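Darnard two-arm bench cell, 4 months in. Worth it?

Short version: yes, if you like tinkering. No if you want to plug it in and walk off.

We bought the cell flat packed. Aluminium extrusion, two white arms, wrist cameras, grippers, a bag of bolts that was mostly the right bolts. I look after it day to day, Fongchan Sangkhawat does the software side and gets annoyed when I move things. Fair enough.

Setup. The manual says an afternoon. It took two of us most of 5 days, and one of those was spent on the base rail alone because we bolted it up before checking it was square. Don't do that. Check the diagonals first, then snug, then check again, then tighten. The arm plates sit on that rail so anything out of true there ends up at the fingertips, and you'll be chasing it in software for weeks. We did.

Hex keys in the box are cheese. Use your own.

Cables. This is where I'd take a star off. The conduit on each arm is a decent size and it doesn't kink, but the clips Darnard supply let go if the wrist rolls past 90 degrees. We had one drop down and snag on a finger. I've gone to longer loops and zip ties, trimmed flush so they don't scratch anyone reaching in. Leave more slack over the elbow than looks sensible. Looks messy, works.

Walls and floor aren't included. Any sheet will do for the job of closing it in, so pick what suits your cameras. Ours are printed, big red medallions on the walls and a little vine pattern on the floor. Fongchan wanted plenty of colour and detail for the cameras to cope with. I thought it was daft, then I got used to it. 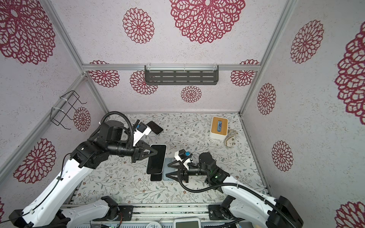

Grippers are the best part of the kit by a mile. Two black fingers, simple, stiff, and you can swap a pair with one driver. Phones are our hard test because they're flat and slippery and hate being picked up off a table. Left arm has the white-framed one by the fingers there, tilted up with its bottom end still sitting on the black one underneath, and that's the sort of grip you want to look at closely when you're setting finger force. Too soft and it slides out, too hard and it twists. I start low and go up one notch at a time. Keep the other gripper open and close by while you're doing it, saves driving the arm back over for every try.

Cleaning: wipe the finger faces every morning. Skin oil off the phones builds up quicker than you'd think. Dry cloth, then a dab of isopropyl, let it flash off. Don't soak them, the pad glue doesnt like it.

Calibration holds pretty well. I redo the wrist cameras after any knock and otherwise once a month. Takes me 10 minutes an arm now, was closer to an hour at first as the printed guide has two steps in the wrong order. Home the arm BEFORE you loosen the camera mount. Savside, who we bought through, sent a corrected page when I asked, so ask for it.

Repairs so far, one. Elbow joint on the left arm started ticking in November, only on the way down. Turned out to be a loose cover screw, not the joint, but you have to take the shell off to find that out and the shell has a hidden clip at the back edge. Push it toward the shoulder, not out. I broke the first one. Vlastimil Slanina at Savside talked me through it over the phone and posted a new clip for nothing. Good bloke.

Storage. There's a slotted metal shelf on the back rail and a wire rack tied to the left side. Neither came in the kit, both are handy for keeping bits off the floor. Hang them high enough that the arms can't reach. Check that with the arms at full stretch and the power off, not by eye.

Gripes, quick ones:
Boards and wiring on the base rail are out in the open. Wants a cover.
Mounting plate bolts need a dab of threadlocker, manual doesn't mention it.
Fan noise. You get used to it, the people next door didn't.
Spare fingers are dear, and slow to come.

Would I buy again? Yeah, I would. Would pay extra for better clips and a guide that somebody had proofread.

4 out of 5.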